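Last updated: 03/01/2025
By Nektarios Drakos, Kedcombe

Progress report to the Stefanou fund: working rules for home data collection

This report covers the second period of the grant. The aim is a short set of rules that any team can follow when it collects handling data in private homes with hand-held grippers. The first draft went out in October. We have since used it on 13 home visits, all on laundry and bedding tasks, and changed four of the rules.

The target for the period was 1,000 accepted recordings. We have 567. Another 96 were rejected at review, most of them under the rule on personal papers and screens. That rule was stricter than the old Jornimby guidance, and I would keep it that way.

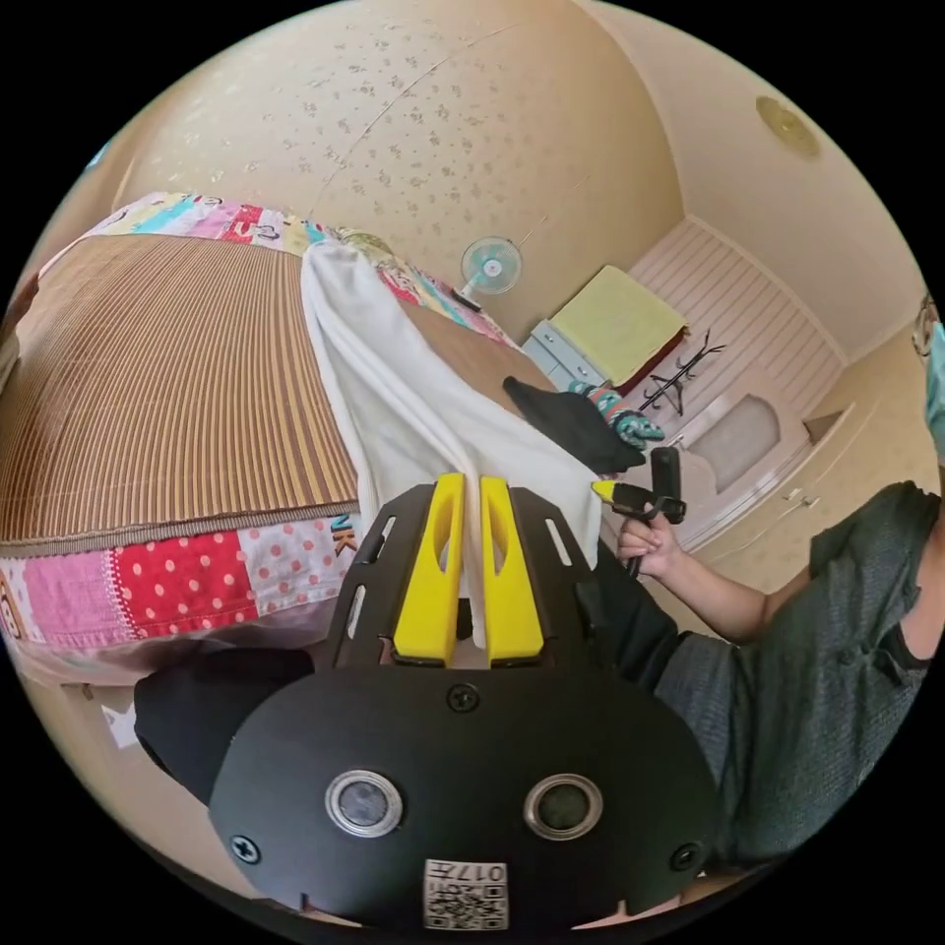

The rule on device labels has caused the least trouble. Every gripper carries a code, and the code goes on the visit sheet before the first recording. If a gripper is swapped during a visit, the sheet gets a new line. Kustport asked for the same format so that their records and ours can be merged without retyping.

Consent took longer. The first form had a single signature for the whole home. The new one lists each room, and the resident can strike out any room on the day – or later, up to the point of release. Two residents have done so, and the recordings from those rooms were deleted.

We also dropped the fixed limit on visit length. Collectors now take a break after each task set and write down the time. Spacing between people working at the same bed is still unsettled. The draft says an arm's length, but collectors report that small bedrooms don't allow it.
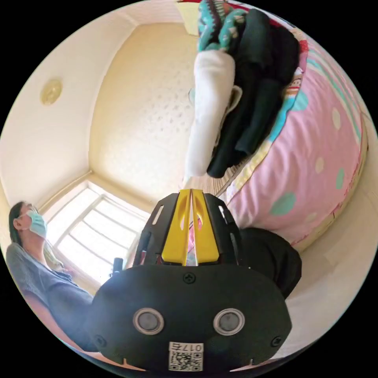 Does a collector have to stop if someone else enters the room?
The collector stops the recording, asks whether the person has signed the form, and starts again only if they have or once they have left.

Still to do: the spacing rule, a one-page version for residents, and the remaining recordings. We are behind on the last item and request that the unspent travel money be carried over to cover it. The budget sheet is attached separately.

Contact: Nektarios Drakos, Kedcombe | © 2025 Kedcombe | Back to top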